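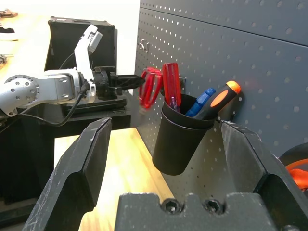
I finally did the wall over my bench in August and I'm so happy with it that I've been boring everyone at home ever since! So you get it too. I went with a metal pegboard (the dark gray kind) after years of a brown hardboard one that sagged and shed its hooks every time I pulled a tool down.

First thing: lay it all out on the floor before you hang a single hook. I put down an old sheet, dumped out the drawer and shuffled things until my hand went to the right spot without thinking. Took me most of a Thursday evening, and I'd still do it again. Scissors and the utility knife go near where you stand, the stuff you use twice a year goes way up high.

Cups are my favorite part. Screwdrivers on single hooks eat up the whole board, but a cup holds a little bunch of them and you just grab by handle color. Drop a circle of craft foam in the bottom so the tips don't rattle (cut it a hair too big and it stays put). If your cup swings when you reach in, a dab of removable putty behind it fixes that in two seconds.

Hooks! The cheap ones pop out with the tool. I bought a bag of the Furnano ones and bent the back leg out just slightly with pliers, and they grip a lot better now. Leave a few hooks bare, too. I always come home with something new and hate having to move the whole row over.

And wipe a metal board down before you hang anything. Mine came with an oily film on it and I had gray fingerprints on the light switch for a week – dish soap and warm water, then a dry towel, did the job.

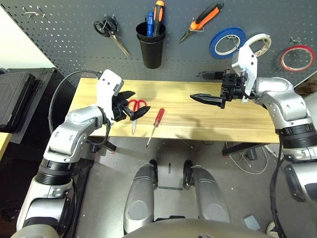

Adoración Barroso wrote in to say she skips the putty and ties her cups on with a twist of garden wire through two holes, and hers have been up for almost 30 years. She also keeps blades pointing down, always, after a run-in with a paint scraper. Good call on both! I'm trying the wire next time a cup gets wobbly.

One more and then I'm off to make supper. Leave a gap behind the board when you put it up, or the hooks have nowhere to go. I used 4 wood spacers from the scrap bin, screwed right into the studs.

193 shares | 92 comments

We use cookies to remember your settings. OK

Related posts
Getting rust off old pliers
A better home for sandpaper
What I keep in the junk drawer now
Oiling a bench top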